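Zasum Bin Demos

README, version 2

What is in this folder

This dataset contains demonstrations of picking objects out of a bin with a robot arm. All of them were made by a person who controlled the arm from a distance. There is no scripted motion in the data. We use it to train the Rallby policy, but the files do not depend on Rallby and you can read them with any tool you like.

Number of demonstrations: 910
Number of objects in the set: 31
Operators: 2

How the demonstrations were made

The operator sits at a desk in the next room and moves a hand controller. The arm follows the controller with a small delay. One button closes the gripper and the same button opens it again. The operator sees the bin only on a monitor, so he or she has the same view that the policy will have later.

Before each demonstration we put a few objects in the bin by hand. We did not try to make a nice arrangement. If an object fell upside down or on top of another, it stayed so. The operator then chooses any object and tries to lift it. The demonstration ends when the object is out of the bin, or when the operator presses the stop pedal.

Failed attempts are kept. They have the value 0 in the field "success". Please filter them if you need only good grasps.

At the beginning we also tried to guide the arm directly by hand. The motions were smooth, but the hands of the person covered the objects in many images. Those recordings are stored separately under the name Tan, and they are not counted in the number given before.

Fields in each file

joints: joint positions of the arm
gripper: command sent to the gripper, open or closed
image: color image from the fixed camera
operator: a or b
success: 1 or 0
note: free text, often empty

Workspace

The arm is a KUKA and it works over a gray bin on a wooden table. The objects are household things and toys of different shape and hardness.

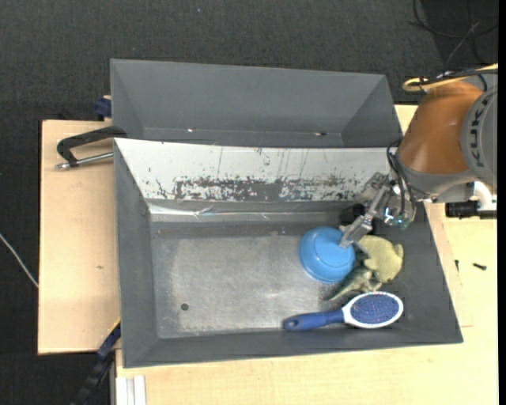
Workspace with a bowl, a hairbrush and toys in the bin.

Known problems

The walls and floor of the bin are worn and scratched. A policy trained only on this data may not work well in a clean bin. We did not test this yet.

Shiny parts can make bright spots in the image.

Operator b started in April and was slower in the first sessions. The speed of these demonstrations was not corrected.

Loading

Use the script read_demos in the Trorkitz tools. Older versions of the script ignore the field "note".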